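Sorting small parts: the trays are changing in September

If you have used the parts bench at Rastow this summer you will have noticed that the drawers are half empty and the big blue crate under the window is full. Su-chen Yen and Tin-yau Pan have been emptying every drawer of small plastic pieces, cleaning out the fluff and broken bits, and deciding what is worth keeping. They started with the game counters and have now reached the beads, pegs and toggles.

The old system went by size. It worked when we had one cabinet, but since the donation from Esora came in there have been three drawers marked "small" and two marked "very small", and people have been putting things back wherever there was room. Members who run the lending boxes for schools and playgroups have found it slow going. Harpreet Landry made up a box for a reception class in the spring and spent most of an afternoon looking for enough pegs of the same sort.

From September the drawers will go by shape first and colour second. There will be 43 drawers in use, each with a sample piece glued to the front and a short label underneath. Round things are in the top rows, long things in the middle and flat things at the bottom. Anything with a hole through it goes in the narrow cabinet by the door, whatever shape it is, as these are nearly always wanted for threading.

Colour has caused more discussion than shape. Tin-yau wanted a separate place for every shade, and Su-chen thought that light and dark could share. We have settled on sharing, except for blue and green, where we have enough pieces to split them. Pink and red are kept apart. Clear pieces have their own drawer and so do the ones that glow, although we have very few of those left.

A word on quantities. Lending boxes will be made up with bags of 100 pieces for counting and 7 for the matching cards. Please don't top up a bag from another bag. If one comes back short, put it in the returns tub with a note saying which box it came from, and it will be made up again at the next bench session. Bags that come back with extra pieces in them (it does happen) should go in the same tub.

The matching cards themselves are being redrawn by Lok-yiu Kan. The old ones were printed on thin paper and several had lost their corners. The new set is on stiff card, with four levels. The first asks for a single colour, the second for a colour and a shape, and the third for several pieces laid out in order. The fourth has no picture on it, only words, and is meant for children who are reading. Lok-yiu would be glad of two or three families to try the cards at home before they are printed in number – leave your name at the desk if you can help.

Capsule shapes have been the most asked-for pieces this year. They are easy to pick up and they lie in any direction, so they suit the third level well. Orange, pink and light blue go together on the first card of that level, and the three are easily told apart when they are close to one another.

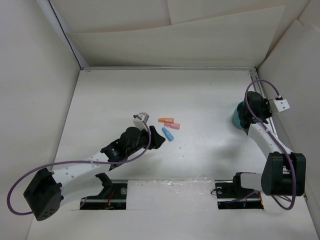

Can we still bring in odd pieces from home?

Please do, as long as they are clean, unbroken and too big to be swallowed by a small child. Put them in the crate under the window and leave the drawers alone, even if you can see where a piece belongs. Metal pieces, magnets and anything that takes a battery can't be accepted.

Yogesh Dixit is looking after the bench key while the work is going on. He has asked that nobody moves the piles on the long table, including the ones that look like rubbish, as some of them are waiting to be checked against the old list. There is a clear space at the sink end for other jobs.

We are short of shallow tubs with lids. Ice cream tubs are too deep, but the flat sort that sliced fruit comes in is about right. Labels and glue have been bought. We also need a second pair of tweezers, and a lamp that clips to a shelf, if anyone has one they no longer use.

Lending boxes that are out now should come back in the usual way. They will be emptied and re-sorted before they go out again, so there may be a short wait for the counting and threading boxes at the start of term.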